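Stisora build log: retuning the reach

Posted Sep 2, 2023

Most of this week went into the arm controller in the shared workshop at Berley. The upper drum of the stacked washer is the awkward target: the opening is small, the gasket is soft, and the open door takes up the whole left side of the approach.

Changes since the last post:

Wrist speed limit inside the drum cut from 70 to 60 percent.
Approach path now comes in from the right, clear of the door glass.
Contact threshold on the fingers reset to 9, after 801 logged samples.

The yellow cloth is still my standard test item. It gives the segmentation a clean edge against dark laundry or bare steel. The lower drum stays closed for now.

Washer and arm, upper drum work:
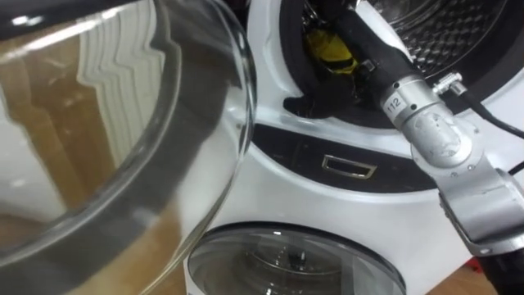
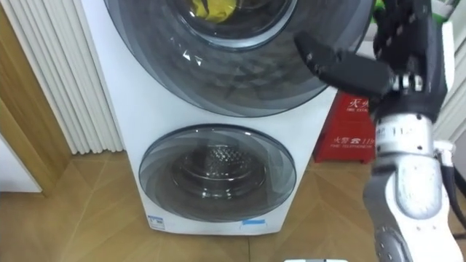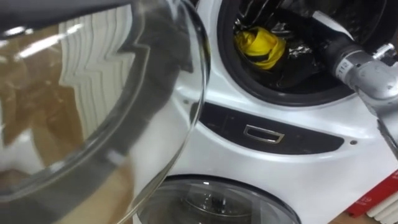
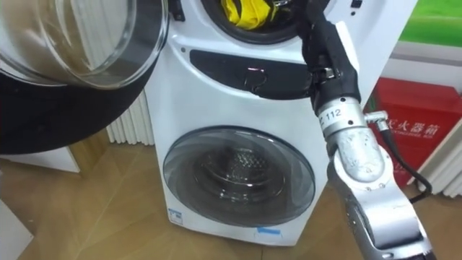
Stosow Workshop Notes, No. 9

Next is cable routing at the wrist. I want more slack at the connector before I raise the speed again. The Aubert bracket needs two new holes, and I have yet to find the right drill bit.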